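Woodshop lessons for a learning gripper

The team at Govar has passed 300 recorded runs in its push to teach a robot how to handle thin sheet goods, and the mood in the shop is bright. People do the job with a hand-held gripper, and each run becomes an example for the system to learn from.

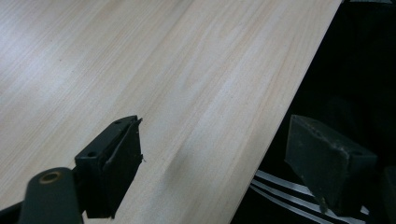 What comes next

Pale boards with a fine, straight grain are a great test — the edge is crisp, but the sheet is thin. Ju-won Ok, who leads the recording, wants up to 500 runs by November, with five kinds of board in the mix.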